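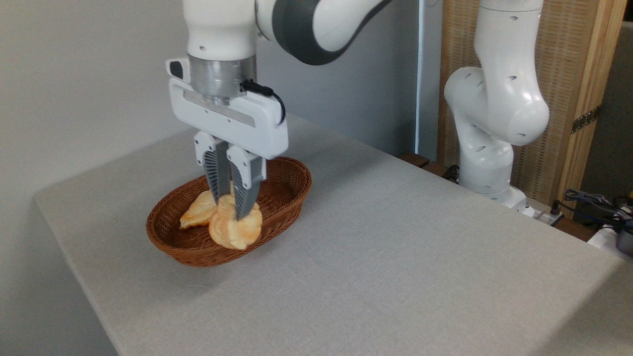

Looking after paperbacks (especially the battered horror ones)

I own 417 books, and a good half of them are second-hand horror paperbacks with cracked spines and lurid covers. I love them to bits, sometimes literally! Over the years I've picked up a fair few tricks for keeping them readable, and hardly any of them cost more than a cup of tea. Grab a stack and have a go.

Getting rid of the musty smell
Every charity shop find smells of somebody's loft. Stand the book up in a big lidded box with its pages fanned out, put an open tub of bicarbonate of soda next to it, and shut the lid. Leave it for 10 days. Don't sprinkle the powder between the pages – I did that to a lovely old ghost story collection and was still shaking grit out of it at Christmas. If it still whiffs, change the bicarb and go again.

Sticky price labels
Oh, the joy of peeling off a label in one piece! Warm it with a hairdryer on low, held a hand's width away, then lift a corner with a fingernail and pull slowly, flat against the cover. Any gum left behind will usually roll off under a clean white rubber. On shiny covers a tiny dab of lighter fluid on a cotton bud works wonders (window open, no candles, however much the book calls for them). Keep it well away from matt covers, as it can leave a mark.

Loose pages
Please, no sticky tape. It goes yellow, it creeps, and it takes the print with it when it comes off. Run a very thin line of PVA down the inside edge of the page with a cocktail stick, slide it home, and tuck a strip of baking paper either side so it doesn't glue itself to its neighbours. Put the book under something heavy overnight. I use the Kirel casserole dish, which weighs as much as a small dog.

If more than 3 or 4 pages have gone in the same place, the spine glue has given up and you'll be chasing it for ever. Either pay a binder or buy a reading copy and let the old one retire.

Curled covers
Press them under a flat weight for 14 days, with a sheet of plain paper inside the front and back. I put mine in the spare room in April and forgot about them completely, and they came out beautifully.

Shelves
Paperbacks lean, and leaning is what twists the spine. Fill the gap with anything – a jar, a box, another vampire novel. My Skandeo bookcase is deep enough for two rows, so I've stood the back row on a length of scrap timber and now I can read all the titles. Best afternoon's work I've done in ages! Leave a finger's width behind the books if the shelf is on an outside wall, and keep them out of strong sun unless you want all your blacks to turn brown and your blood reds to turn salmon pink.

Dusting
A soft, clean paintbrush along the top edge, always from the spine outwards, with the book held tightly shut. Do it by an open window. Mine is a two-inch Goel brush that has never seen paint and never will.

Posted June 3, 2018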